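The Long, Funny Road to a Robot That Folds the Wash

February 2025

I have a soft spot for machines that try to do chores. I grew up with a dishwasher that walked across the kitchen floor when it hit the spin part of its cycle, and I have loved every gadget since that promised to take some dull job off a person's hands.
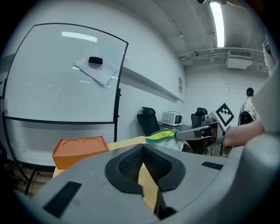 So when I started asking people who work on robots whether a machine can do the laundry yet, I was hoping for a yes. What I got was more like "some of it, slowly, come back in June." And I came away more excited than when I went in!

Let me start with cloth, since everybody in this field seems to start there sooner or later. A towel looks like the easiest thing in the house. It doesn't break and it doesn't spill. But a mug has one shape, and a towel has as many as you like. Drop it twice and you get two different heaps, with the corners hiding in different places each time. A person digs in with two hands, feels for an edge, gives it a shake and has it sorted before the kettle boils. You do it while watching TV. Ask yourself how you found that corner and you probably can't say.

That is the trouble, right there. You can't write down instructions for something you can't explain, so a lot of teams have stopped trying to write them down. They have people do the chore over and over while holding the same kind of gripper the robot will use. Picture a pair of fat plastic pincers, one in each hand, with a camera riding along to record what the hand did and what the cloth did back. Later on, all those recordings go into training the software that drives the arms.

I tried it, and I was terrible at it! Two fingers per hand is a strange way to live. I pinched a shirt and got the sleeve along with it. I let go of the sleeve and lost the shirt. The soft rubber on the fingertips helps quite a bit, but you have no feeling of the cloth slipping until you see it go. After a while I noticed I was using the table as a third hand, dragging the cloth along it to flatten a crease. I was told that everyone finds that trick on their own, and that the robots pick it up from the recordings without anyone pointing it out to them. I love that.

How many tries does it take? The group behind a project called Firness, which sticks to shirts, towels and small kitchen jobs, told me they recorded 3000 demonstrations before they had a towel folder they were willing to show visitors. Of those they kept 1434. The rest had a fumble in the wrong place, or a stretch where the hand blocked the view of the very thing it was holding. Throwing out more than half your work sounds painful, but they talked about it the way a baker talks about the first pancake.

The folder itself is a treat to watch. Two arms come down, take the near edge, lift, wait a beat as if thinking about it, and lay the cloth over. Then one of them goes back and pats it. There is no reason it has to pat the towel. The people patted, so the machine pats. It took well over a minute for a hand towel, and the second one came out with a tail sticking out of the side, and I still wanted to clap.

Change one thing, though, and the mood shifts. A striped towel went fine. A thicker one confused it. A towel lying half over a sleeve had it stuck, pinching and letting go, until somebody reached in and pulled the two apart. In my house everything is half over a sleeve.

Shop floors are a kinder place for these machines, and that is where I saw the most work getting done. At Anduvard, a parts shop where bins come down the line all day, two arms load molded trays for packing. Same trays, same height, same light overhead, a fence around the lot. The arms get through up to 628 trays in a shift and a person on a stool keeps an eye on four stations at once. It isn't glamorous, and the arm spends most of its life reaching for the same spot. But the woman running the floor told me the job used to leave people with sore wrists by lunch, and she had no plans to go back.

She was also very clear about what the arms don't do. They don't open the cartons. They don't peel a sticker that went on crooked. When a bag of small parts arrives with the top twisted shut, a person deals with it. She called all of this "the fiddly stuff," and I wrote the words down because they cover most of housework as well.

A smaller outfit, Sukico, is going after the fiddly stuff on purpose. Their list for this year reads like a note stuck to a refrigerator: wipe the board, put the lid on, hang up the dishcloth, match the socks. Wiping goes well. Lids depend on the lid. Socks are a disaster, and they cheerfully showed me how much of one. The arm picked out a match, held both socks up side by side, and dropped one of them behind the table.

They had an idea I keep coming back to. They move their practice around, from a desk to a counter to a low bench, with different clutter and different lamps each time. Their early machine knew one table very well and was lost at any other. With 2000 recordings spread over lots of rooms, the new one can walk into a strange kitchen (well, be wheeled into it) and find the dishcloth. It may not hang it straight. But it finds it, and a few years back I would have bet against that.

So, can you buy one? Not one I'd leave alone with my sweaters. If your chore is the same every time and sits at the same height, there's a good chance a machine can take it on now, and there are shops where that is already ordinary. If your chore involves a heap, plan on doing it yourself for a good while longer. The people I met wouldn't give me a year, and I liked them more for it.

What they did give me was a turn with the grippers before I left, and one more towel. I got the far corner on my third try, dragged it flat against the table, folded it over, and caught myself giving it a pat.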